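Umeck Project Course - Handout 3: Collecting Demonstrations
Instructor: Iulian Lungu

Each team records its own demonstrations this week. The target is 17 clean runs per person.

Before you start
1. Sign out one gripper per person. Write its number on the sheet.
2. Check that the pads are flat and the camera lens is clean.
3. Put on the rig and tighten the straps before picking up the gripper.
4. Hold the gripper in front of your chest with both hands - this is the start pose for every run. 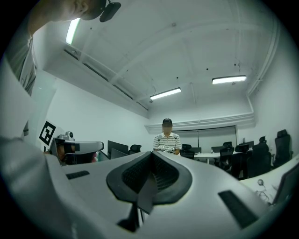

5. Wait for your partner to call the start, then move at normal working speed.

After the session
Copy your files to the Mumstead folder the same day. Last year's class ended with 1,589 runs, and over 19 had to be thrown out for missing labels. Label as you go.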